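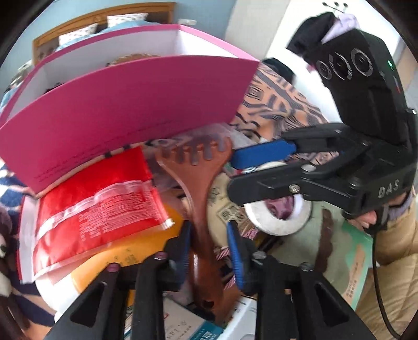

1/ Small thread on household websites and how I use them. I keep house for four people and in the last months I have read too many of such sites, so maybe my notes can save you an evening.

2/ The one I open most is Kilitura. It has recipes, cleaning, a little about money, and letters from readers. The letters are the best part. A woman from Lerholm wrote how she divided the cooking with her grown sons, and I read it aloud at our table.

3/ What I like there: each article says who wrote it and when it was last changed. If they test a mop, they say for how many weeks they used it. I wish it was normal everywhere.

4/ What I like less: the search. I typed "limescale" and received 3930 results, the first one about wedding flowers. Now I go by the list of topics on the left side and it is quicker.

5/ Ciltova is prettier, I must admit. Big letters, calm colours. But the advice is often the same advice with a new title. In October I found one text about storing onions under 4 different headlines.

6/ Also, on Ciltova it is hard to see what is an article and what is paid by a shop. The note is there, but in very small grey letters at the end. Please look for it before you buy a pan.

7/ For health questions I use neither of them. I ask the pharmacist – she is five minutes from my door and she knows what I already take.

8/ Somebody asked me about the Ó Ceallaigh newsletter. Yes, I get it. One email in the morning, 60 lines at most, no pictures. Last time it was about how to mend a pillowcase, and mine is mended, not beautifully.

9/ If you know a good site of this kind in Polish or Czech, write it under this post. I will read them during the holidays and add my notes here.

– Bronisława Krajewska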